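Lirneck curbside sorting plan promises plenty, shows little

LIRNECK — The town wants residents to sort their household trash into more piles starting in August, and it has hired a company called Vosora to run the program. What the town has not done is show much proof that the extra work will pay off.

Under the plan, glass would no longer go in with cans and plastic. Households would set it out in a separate bin every other week. Those who put glass in the wrong bin would get a warning tag the first time and a $16 charge after that.

Vosora says the change will lead to "cleaner material and lower costs." The seven-page summary handed out at the town hall last month repeats that line three times. It does not say how much lower, or when.

The company points to a trial on the streets near Yen Park, where 200 homes sorted their glass through the spring. According to the summary, the trial was "a strong success." But the homes were signed up by request, which means the people taking part were the ones who already liked the idea. There was no second group to compare them with, and the summary gives no weights for the glass collected before or after. 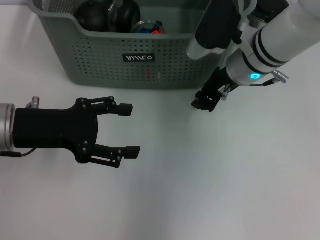 Ho-yin Chung said the trial went fine on his street but that he would not read much into it, as his neighbors were rinsing their jars long before anyone from Vosora knocked on the door. He wondered how it would go in the apartment blocks on Fodik Road, where tenants share a row of bins behind the building and a charge for one wrong bottle could land on everybody.

That question has no clear answer yet. The draft rules say charges go to "the account holder," which in most of the apartment blocks is the landlord. Whether landlords may pass the cost on to tenants is left out. Asked about it, a town spokeswoman said the wording was "still being looked at."

Then there is the matter of where the glass goes. The current contract sends mixed recycling to a plant out of town, and the plant takes out what it can sell. Vosora says sorted glass will bring a better price. Maybe so, but the price of used glass has a way of moving, and the summary does not name a buyer or say what happens if none turns up.
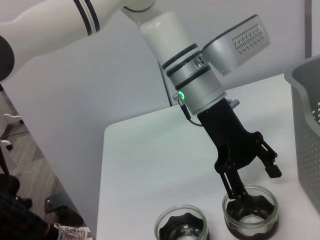 The separate bins also need a separate truck run, with its own crew and its own fuel. The summary puts the cost of each new bin at $2 a month, added to the water bill, but the truck run is folded into a line marked "operations" along with phone support and printing. Anyone trying to work out what the glass alone will cost is out of luck.

Dennis Ackroyd asked for the full contract in writing and was told he could see it once it was signed. "That's a funny time to show it to people," he said.

Some 300 residents have put their names to a letter asking the town to hold off until it can share the trial numbers. The council is due to take up the plan at its next meeting, at 7 p.m. in the town hall. Comments can be left at the clerk's desk until noon that day.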